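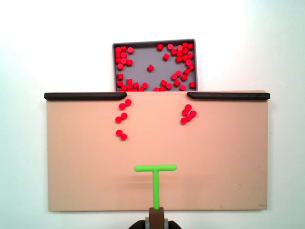 Do you need a special board to practice peg sorting at home?
Any flat surface with a lip will do, and most people who buy a dedicated board stop using the extra parts within a month.

Cloneck peg notes – README

What this folder is

Notes on small-peg sorting as a tabletop activity: moving short red pegs out of a shallow gray tray and putting them into groups on a tan board. The folder holds one picture, a plain text log and a list of parts. It does not hold a method. Several kits now come with a leaflet promising better focus or steadier hands, and I have not found anything in my own log that would back that up.

Files

README.txt – this file
log.txt – 831 lines, one per peg moved or dropped
parts.txt – what I bought, what I kept
The picture sits at the top of this page and has no separate caption file.

Parts

Board: tan, wide, rounded corners, matte face. Sold by Arkitz as a "work surface." It is a board. The matte face does help a little with glare under a desk lamp.

Rails: two black ones along the top edge, with a gap between them. The leaflet calls the gap a "transfer zone." I call it the place where the rails stop.

Tray: dark gray, rectangular, raised rims. The rims are the one feature I would pay for again. A saucer works for a while, then you are on your knees looking under the radiator.

Pegs: red, cylindrical, small. The Willems refill bag I bought later was sold as identical, and I can feel a difference between the two. I keep them in separate jars and only log the original ones.

How the log was kept

Each session lasted 12 minutes by the kitchen timer. Pegs went into the tray from the jar with no attempt to spread them out, so they clump along the walls and in the corners. That is deliberate. The leaflet tells you to lay them in rows first, which makes the task look easier than it is and makes your times look better.

Columns in log.txt:
session
peg order within session
start (wall, corner or open floor)
end (group, stray, dropped)
note, usually blank

"Wall" means touching a rim. "Corner" means touching two. Pegs leaning on other pegs are filed by whatever the lower one touches, and I changed my mind on this in session 3, so the earlier lines are not safe to compare with the later ones. I have left them in anyway.

"Stray" means on the board but in no group. Where a group ends is a judgment call – I made it by eye, and on a different evening I would probably have made it differently.

Known problems

One person did all the sorting and all the logging. There is no second opinion on anything.

Two sessions were done at a table in Drerwood with a noticeable tilt. They are marked T. Pegs on their sides roll, so leave these out if you care about strays.

Some drops were written down late, from memory.

What you can use it for

Checking a spreadsheet import. Arguing with a leaflet. Possibly planning a tray layout, if you are about to buy one and want to know how quickly corners become annoying. I would not use it to claim that anyone got better at anything. My times in February were shorter than at the start, but I had also stopped dumping in the full jar by then.

Changes

v2 – tilted sessions marked, duplicate lines removed, Willems pegs taken out.
v1 – first upload.

Reuse is fine for any purpose. Please keep the known problems section with the log if you pass it on.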